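Print this page | E-mail this page
Shares: 20 | Comments: 2

Small Equipment and the Rooms It Lives In
Handout 7: Labels, Buttons and Where the Cable Goes
Ryszard Piątek
January 29, 2021

Read this before the session. If you read it during the session I will notice, as the paper is loud.

Last time we set up equipment on an ideal bench in an ideal room, neither of which I have ever been given. This time we deal with what you get: a unit marked by several hands, and a wall with its outlets wherever the electrician felt like stopping.

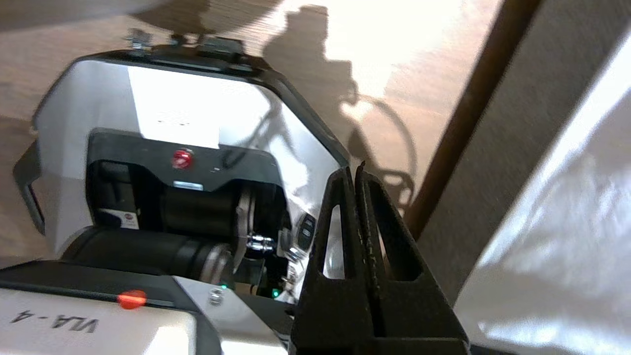
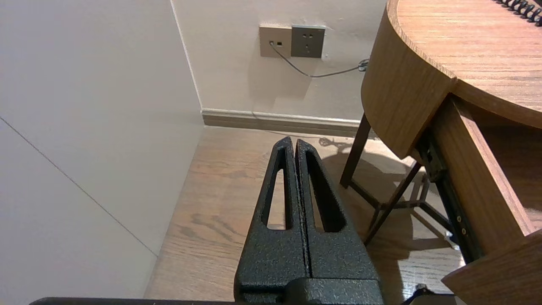 Fig. 1 (first picture): device with red button and white label or sheet; enclosure marked VLA-4. Fig. 2 (second picture): wall plates, cable and round table.

1. Labels

A label has a right way up, and it belongs to whoever stuck it on. VLA-4 reads upside down from where we are looking. Stand where you will be standing when you need the thing, then read every mark aloud. If you have to tilt your head, write the name in your notes now, while you are calm.

The white label or paper sheet in Fig. 1 is so brightly lit that its markings can't be made out. Glare does this to glossy shells and pale paper alike. Move the lamp before you blame your glasses — I have bought glasses I didn't need.

2. Buttons

There is a round red one on the black module and an orange-red one on the strip above the lettering. Do not assume that similar colors mean similar jobs. At Szulc, where I spent one long July, "press the red one" was a complete instruction, and we had a 300-page manual to explain what it meant.

Rule for this course: name a button by its place first and its color second. If you don't know what it does, your hands stay in your pockets.

3. Cable

Follow the thin dark cable in Fig. 2 from the jack. It hangs in a curve and runs right, to a small connector or clip near the edge of the table. Look at the coiled cord on the tabletop too, and say what you would want to know before moving that table.

Sketch the route in plan and again from the side. The plan view always looks tidy. The side view is where people trip.

For next time

Bring a sketch of one cable route in your own home, with both ends shown. "Goes behind the couch" is not an end. Chapter 2 of the Clivard reader is required, Chapter 7 is optional, and I know how that usually goes.

Print this page | E-mail this page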